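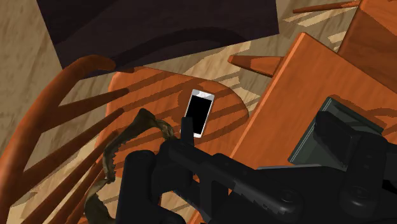

Accueil | Cuisine | Atelier | Linge | Bois et meubles | Contact

Entretenir les chaises en bois : ce qui marche, et ce qu'on vous vend

Dernière mise à jour : 2023-11-30

Je me méfie des produits « nourrissants » pour le bois. Un arbre débité, séché et assemblé en chaise n'a plus faim depuis longtemps. Ce qu'on entretient, dans la plupart des cas, c'est la finition : un vernis, une huile, une cire. Le reste relève de l'étiquette et du parfum citron.

Avant d'acheter quoi que ce soit, trouvez donc ce qu'il y a sur votre chaise. Sous l'assise, déposez une goutte d'eau et attendez quelques minutes. Si elle reste en perle, vous avez sans doute un vernis en bon état. Si elle fonce le bois, la finition est une huile fatiguée, ou bien il n'y en a plus. Le test n'est pas infaillible, une cire récente peut tromper, mais il est gratuit.

Sur un vernis, un chiffon humide bien essoré et une trace de savon neutre suffisent. Essuyez ensuite avec un chiffon sec. J'ai essayé la crème Ciremero sur la moitié d'un dossier pendant tout un été, l'autre moitié n'ayant droit qu'au chiffon. En juillet, Hjørdis Ljungberg, qui restaure des sièges et n'a rien à me vendre, a regardé les deux côtés sans savoir lequel était lequel. Elle a choisi le mauvais. Je ne prétends pas que ce soit une étude.

Le mélange huile d'olive et vinaigre, lui, revient dans toutes les listes d'astuces. Gardez-le pour la salade. L'huile d'olive ne sèche pas, elle poisse, elle retient la poussière et peut finir par rancir dans les creux.

Pour une chaise huilée, prenez une huile siccative, lin cuit ou tung, en couche très mince. Laissez pénétrer un quart d'heure puis essuyez tout, vraiment tout. Les chiffons imbibés d'huile de lin peuvent s'enflammer seuls s'ils restent en boule : étalez-les à plat dehors jusqu'à ce qu'ils soient raides, ou noyez-les dans un seau d'eau. Voilà une mise en garde que je prends au sérieux, et elle est souvent imprimée en tout petit au dos du bidon.

Les barreaux qui bougent

On lit partout qu'il faut tremper le pied de la chaise pour faire gonfler le bois. Oui, il gonfle. Puis il sèche, se rétracte, et l'assemblage a souvent plus de jeu qu'avant. Même scepticisme pour les produits « gonflants » en petit flacon : ils dépannent un tourillon à peine lâche, guère plus.

La vis en travers est pire. Elle fend le barreau un jour ou l'autre et complique le travail de celui qui passera derrière.

Si l'assemblage se démonte à la main, démontez, grattez l'ancienne colle jusqu'au bois, recollez et serrez une nuit avec une sangle. Ne poncez pas le tenon, vous lui enlèveriez de la matière. Pour une chaise ancienne à barreaux, la colle d'os reste défendable, car on peut la rouvrir à la chaleur. La colle blanche tient très bien aussi, quoi qu'en disent les puristes. Repérez chaque barreau au ruban adhésif avant de tout sortir. J'ai sauté cette étape une fois, sur une chaise de chez Rindau, et j'y ai laissé mon dimanche.

Taches et auréoles

Une auréole blanche sur un vernis, c'est en général de l'humidité prise dans la finition. Attendez quelques jours avant d'agir. Le sèche-cheveux tiède marche parfois. La mayonnaise aussi, paraît-il, mais je soupçonne que c'est surtout l'attente qui travaille. Une tache noire est plus profonde, souvent du fer et de l'eau sur un bois tannique. L'acide oxalique en vient à bout sur bois nu, avec des gants, des lunettes et un bon rinçage.

Quant aux noix qu'on frotte sur les rayures, elles les foncent un peu. Un crayon de cire de la bonne teinte fait mieux et dure plus longtemps.

Et les patins en feutre : les autocollants se décollent. Prenez ceux à clou, avec un avant-trou si le pied est en bois dur.

323 partages | 43 commentaires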